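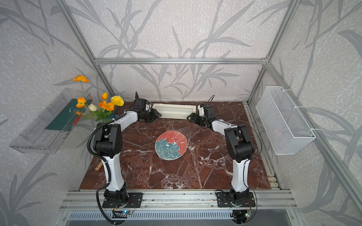
The Bamboo Stays Up
Notes from a marble-look, leafy-walled, slightly over-papered corner of the house

I have a theory that everybody has one wallpaper in them. You might go your whole life painting things off-white and feeling quite pleased with yourself, and then one wet Sunday you turn a page in a sample book and there it is, the one, and you're done for. Mine is grey. Pale grey, nearly white, with great big darker grey grass blades and bamboo-ish leaves swishing across it on the diagonal, as if someone had opened a window in a cartoon and let the breeze through.

I'd gone into the shop for grout.

The shop is called Plondby, it's wedged between a tyre place and a bakery, and I can't recommend it if you've got anywhere to be that afternoon. They keep the sample books on a sloping bench at the back, next to a kettle, and they let you sit there as long as you like (dangerous!). I came home with no grout and a torn-off strip of bamboo the length of my arm, and I stuck it to the fridge with a magnet to see if I'd go off it. That was January. I didn't go off it.

What I want to talk about is small spaces and big patterns, because it's the question I get asked most when people come round, usually in a voice that suggests I've made a terrible error. Doesn't it make the nook look tiny? Well, it is tiny! My nook is the bit off the kitchen where the old laundry trough used to be, and no paper on earth was going to turn it into a ballroom. I tried it with a dainty little sprig first, years ago, and it looked like the inside of a tissue box. Large leaves are a different creature altogether. When a blade of grass starts low in one corner and runs off the top of the wall, your eye goes along with it, and you stop looking for where the wall ends.

Grey helps. I'd have been frightened of the same print in green, and I know this because I borrowed the green from the shop as well and lived with it over a weekend, and by Sunday night I felt like a stick insect. As silhouettes, with no veins or shading or little highlights drawn in, the leaves are closer to shadows on a blind. On an overcast morning they very nearly disappear. In late afternoon they come back, and I generally notice them just as I'm supposed to be peeling potatoes.

I papered three walls, the back and both sides, and I'd do that again in a heartbeat. One feature wall in a space that size looks like you ran out of money. Three and you're sitting inside the thing.

Now, the hanging. A roll of this stuff has what the label calls a generous repeat, and generous is a lovely word until you're up a stepladder with paste in your fringe. You need far more paper than the sums tell you, since every drop has to start at the right point in the pattern and the leftover goes in the bin (or in my case, in the hall cupboard, where it's been lining shelves ever since). I bought 4 rolls and had to go back for 2 more. The second lot came from a different batch and I held my breath the entire drive home, but you can't pick it. I can't, anyway, and I've looked.

If you're doing it yourself, start in the middle of the back wall and work out to the corners. I started in the left corner, because that's where the ladder was, and there's a leaf up near the ceiling that changes its mind halfway. I've put a shelf near it. Use a soft brush and go easy on the edges, and get yourself proper long scissors instead of the kitchen ones. Also, turn the radio off for the corners. I'm serious. I got caught up in a talkback segment about possums and trimmed a whole drop fifteen centimetres short.

Then there was the top, and this is where my family stopped being supportive.

The sensible thing to put under a pale, leafy, airy paper is something pale and airy. Blond timber, everyone said, or plain white. I had a white one in there for ages and it was perfectly nice, the way a glass of water is perfectly nice. What I wanted was marble, and not the polite sort either. I wanted the dark reddish-brown kind, the colour of strong tea with a bit of beetroot in it, with white veins forking about all over the place like lightning or river deltas or the back of my grandmother's hands.

Real stone in that colour costs more than my car did, so mine is a marble look and I'm not the least bit shy about it. I found it in a Skuseo catalogue under the name Cerent, and I ordered a sample the size of a biscuit, which told me nothing at all. Please learn from me here: get the biggest sample they'll part with. With branching veins, a small square might be all brown, or it might be one fat white squiggle, and neither one is what you're buying. I ended up begging an offcut from the bloke at the counter, who'd been using it as a mouse mat.

And it works! I was so ready for it not to. The paper is cool and the top is warm, the leaves sweep and the veins fork, and between them they've got exactly one thing in common, that they both look as though they grew. I think if I'd chosen a check or a stripe or anything with a ruler in it the two would have been at war. As it is they get along like cousins.

Dark tops do show everything, mind you. Flour, dust, the ring from the milk carton, every crumb of toast. The white veins are no help with crumbs but they're marvellous with flour, so it evens out if you bake more than you snack. I wipe mine down with warm water and a drop of dish soap, then go over it with a dry tea towel, and I do it at night, when the lamp comes in sideways and shows me what I've missed. Skip the spray with the lemon smell. It left a bloom on mine that took 6 goes to shift.

The last piece was a tray, and I'd put off buying one for ages on the grounds that trays are for people with matching coasters. I was wrong about trays. A long white one, shallow, with a bit of a rim, set lengthwise towards the back, does something to a dark surface that I'd never have believed. It gives the white in the veins a bit of company, for a start. It also means I can pick up the whole collection of pepper grinders and half-dead pens and put it on the floor while I roll out pastry, then pop it back again in one go. Mine came from the homewares shelf at Bălan, the deli near the station, where I'd gone in for olives. (There's a pattern with me and shops, I realise.)

I did try filling it nicely, with a candle and a small plant and a book on its side, the way they do. It lasted until the first load of groceries. These days I leave the tray alone as much as I can, and some mornings I even manage to keep it bare, and I like it best that way, just a clean white oblong with all that wild brown and white going on around it.

The shop rang last week to say the bamboo's being discontinued and did I want the end of the roll. I've got the hall cupboard full of the stuff already, and the back of the pantry door is, as of Saturday, grey and leafy. I told them I'd be in on my way home.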